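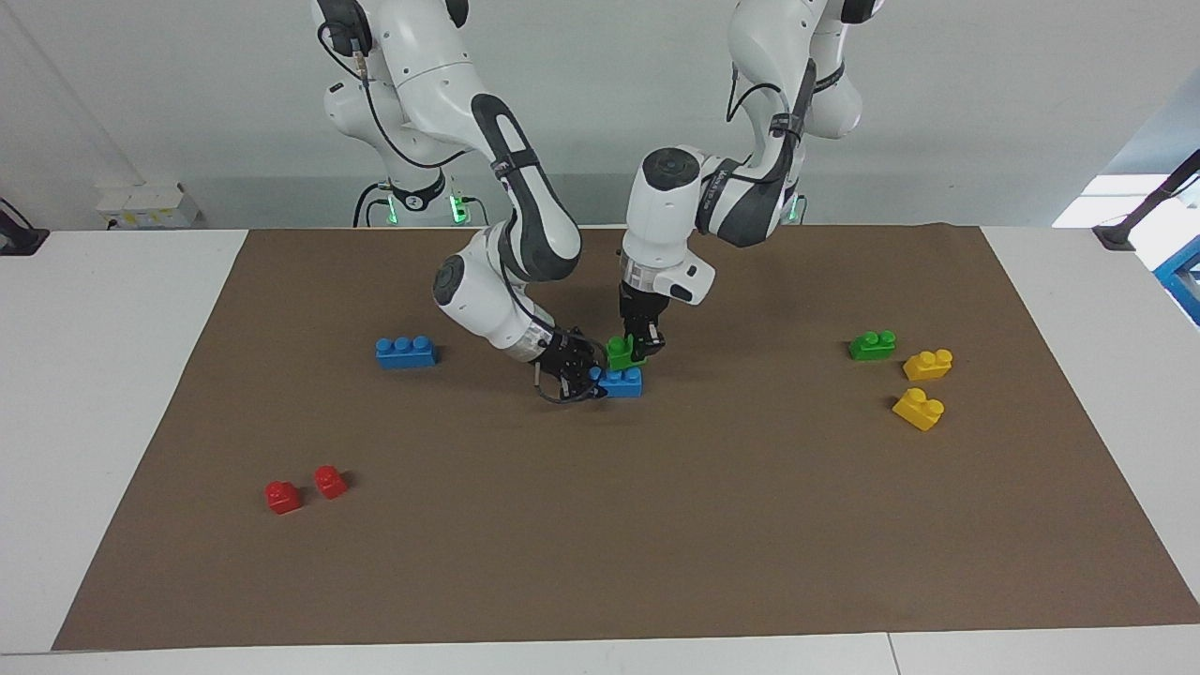
Drying Laundry Indoors at Haworth House: Moisture, Habits and Possible Changes

Print | E-mail this page

Student project report
Authors: Wálter Rivadeneyra and Loredana Amato
Supervisor: Elżbieta Sobczak

1. Background

Haworth House is a student residence on the north side of Bokasden. It is a brick building from before the war, and it was changed from offices to student rooms in two stages. The windows on the street side were replaced in the second stage, and the new windows close very well. The windows on the yard side are old and let in some air even when they are shut.

The residence has one laundry room in the basement with washing machines but only a single dryer. The dryer costs more than the washing, and it is often occupied in the evening. For this reason most residents carry the wet clothes upstairs and dry them on a rack in the room. The housing office has received complaints of mold on the walls behind beds and wardrobes, mostly from the street side. The office tells the residents to open the windows more. The residents say that the rooms are cold already and that the heating is weak.

We both live in the building, so we knew the problem before we started. Our wish was to measure what happens in a room on a day with laundry, and to learn how people decide where and when they dry their clothes. We did not want to write one more leaflet about opening windows.

2. Questions

Our first question was how much the relative humidity rises after a wet load is hung in a room, and how long it stays high. The second question was whether the position of the rack in the room has an influence. The third question concerned the people: what do they know about moisture, and what would make them use another place for drying?

At the beginning we had also a question about the different kinds of detergent and spinning programs. We left out the detergent after the first meeting with our supervisor. The spinning program stayed, and it became more important than we expected.

3. Method

3.1 Rooms and measurements

We asked all floors for participants by a note on the kitchen doors. In the end 17 rooms took part, on both sides of the building. Each room received a small logger for temperature and humidity, which saved a value every few minutes. The loggers were lent to us by the building physics department. We put them on a shelf or a desk at the height of the chest, away from the radiator and not in the sun.

Before we gave them out, we kept all loggers together in one closed plastic box overnight and compared the values in the morning. One of them showed values clearly higher than the others. We did not use it, and Stuart Gosling from the workshop found us a replacement.

The measuring period started in September and continued until the heating was fully on. Participants wrote down in a simple diary when they hung up clothes, when they took them down, and when they opened the window. We asked them not to change their habits. It is probable that some of them did anyway, and we return to this in section 5.

3.2 Weighing of the laundry

For 6 loads we weighed the clothes with a hanging luggage scale, first dry, then after the machine, and again when they came from the rack. The difference between the wet and the dry weight is the water which goes to the air of the room. We used the same bag every time and subtracted its weight.

3.3 Interviews

We made eight interviews with residents who had also a logger in their room. Each interview was held in the kitchen of the floor and followed the same list of topics, but we allowed the person to speak freely. We made notes by hand. One of us asked and the other wrote. We spoke also with Stuart Wragg, who is responsible for the building at the housing office. His answers are reported separately.

4. Results

4.1 Humidity in the rooms

In all rooms the humidity rose after the clothes were hung up. The curve had nearly always the same form: a quick rise in the first hours, a flat part, and then a slow return. On the yard side the return was normally finished by the next morning. On the street side it was often not finished when the next load came, above all in rooms where two persons live. In such rooms the humidity did not really come back to the starting level during the whole week.

The time of the day was important. Many residents wash in the evening after dinner and hang the clothes shortly before they go to sleep. The window is then closed for the night and the door also. The moisture of the clothes and the moisture from the breathing person come together, and the outer wall is at its coldest. In the diaries this was the most common pattern.

4.2 Position of the rack

Most racks stand in front of the radiator or directly over it. This dries the clothes faster, and we saw this in the diaries too. But the rack then blocks the warm air, and the rest of the room becomes cooler. Two participants agreed to move the rack to the middle of the room for some loads. The drying took longer, but the highest humidity was lower. We must say that this is a small number of cases and the weather was not the same.

A rack close to the outer wall was the worst position in our data. In one of these rooms the wall paper behind the rack had already become loose before our project.

4.3 Spinning

The weighing gave the clearest result of the project. The washing machines in the basement have a short program which most residents prefer, and this program spins slowly. When we chose the extra spin at the end, the load came out of the machine 17 percent lighter than the same load with the short program. This water goes to the drain and never enters the room. The extra spin is free of charge and takes a few minutes.

Almost none of the persons we interviewed knew that the button exists. The label next to it is worn and is written only with a symbol. One resident had thought that it was a second rinse.

4.4 What the residents say

The residents were well informed about mold in general. They knew that air must be changed, and several of them could repeat the text of the leaflet from the housing office. The difficulty is in the daily life. A person who leaves at seven in the morning and returns after dark does not want to open the window of a cold room in the first minute at home.

The price of the dryer was mentioned often, but the waiting was mentioned with more anger. People go down with a full basket, find the dryer running, and go up again. Some told us that clothes were taken out by other users and left on the floor. After such an experience they did not try again.

There was much interest in a common drying room. Some residents had doubts about theft. One person said she would hang there towels and bed sheets but no clothes, and we think that this would already help a lot, as the heavy textiles carry the most water.

4.5 The view of the housing office

Mr. Wragg confirmed that the complaints come mostly from the street side. He said that the windows were changed to save heating costs and that ventilation was not part of the plan at that time. There is an unused storage room beside the laundry, with a small window and a connection for a fan. In his opinion it could be used for drying, but it contains old furniture and there is no money this year for clearing it. He was positive about a new label for the machines.

5. Limits of the study

The participants volunteered, and people with mold in the room have more reason to volunteer. Our rooms may therefore be worse than the average of the building. The diaries have gaps, especially for the opening of windows. In some cases the curve shows a sudden drop which can only be an open window, but the diary is empty at this time.

It is also possible that the logger on the shelf reminded people to open the window. One participant told us openly that she looked at the display every evening.

We did not measure the temperature of the wall surfaces. With this value one could say much more about the risk of mold. We would recommend it to a following group.

6. Suggestions

- New labels for the washing machines, with words, so that the extra spin is easy to find.
- A list for reserving the dryer, on paper at the laundry room door. An app was discussed, but the phone reception in the basement is poor.
- Clearing of the storage room and a fan with a humidity switch. A trial could start with lines for sheets and towels only.
- Racks in the room should stand free, away from the outer wall, and if possible be used in the morning.

The labels have been printed and are on the machines. We prepared the reservation list together with the residents of the second floor, and it hangs at the door since the end of our measuring period. Whether it is used fairly we cannot say yet.

7. Acknowledgments

We thank all residents who kept a diary for us, and Elżbieta Sobczak for her patience with our first draft. The loggers were returned complete. The diaries are kept by the authors without names and can be read on request.

Print | E-mail this page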